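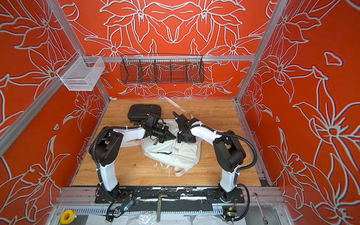

Wire baskets against a floral print.

Unit 4: Reading a Patient's Chart Before You Walk In
Clinical Communication for Family Medicine Residents
Instructor: Amparo Garrido
Notes revised 2023-06-17

The question for this session is what you can learn about a patient in the two minutes before you open the door, and how much of it you should believe. Those of you who took the March section have heard the first half. You may eat quietly.

4.1 The problem list

A problem list is supposed to be a summary of what is wrong now. In practice it is an attic. Our practice chart for this unit, Mrs. Suominen, has a sprained ankle from her college years listed as active, directly above her diabetes. She also has "cough" twice and "hypertension" three times, each with a slightly different code, entered by three people who didn't scroll.

Read the list anyway. Then ask the patient which of these she still has. Most patients find this question entertaining, and a few will tell you something that was never on the list.

Clean up what you can while you're in there. If you resolve one stale entry per visit, the next resident will think well of you without knowing your name.

4.2 Medications

The chart tells you what was prescribed. What the patient swallows is a separate matter. Ask it as an open question: "Tell me what you take on a normal day." Don't read the list aloud and wait for a nod. People will nod at anything read in a steady voice, including drugs they stopped years ago.

Ask separately about eye drops, inhalers, patches, creams, vitamins and anything borrowed from a spouse. Patients often don't count these as medicine. Mrs. Suominen takes 2,000 units of vitamin D every morning and has never mentioned it to a doctor, as no doctor has asked.

4.3 Numbers without a story

Mrs. Suominen's last recorded systolic pressure is 131. The one before it is 120. Before you form an opinion, find out:
who took each reading, and with what size cuff
whether she had been sitting down or had just come up from the parking garage
whether anybody was talking to her at the time (usually yes, usually us)

Two readings make a line only in the sense that any two points do. Look further back, and take another one yourself.

Watch for suspiciously round values as well. A chart in which every weight ends in a zero tells you something about the person at the scale.

4.4 Copied notes

You will meet the note that has been carried forward from visit to visit. Signs include a patient who has been "recently widowed" for six years and a physical exam that never varies by a comma. Treat the assessment and plan with more trust than the exam, and the patient's own quoted words with the most trust of all.

Don't add to the pile. If you didn't examine the ears, the ears were not unremarkable.

4.5 For next week

Read the Bavik chart in the course folder, all 100 pages. Write one paragraph, by hand if you can stand it, stating why Mr. Bavik is coming in and what you would ask him first. Bring it to class. We'll compare paragraphs, and there will be some disagreement over whether he has had his gallbladder out.

Datetti and Jatura are presenting. Everyone else should have a question ready for them.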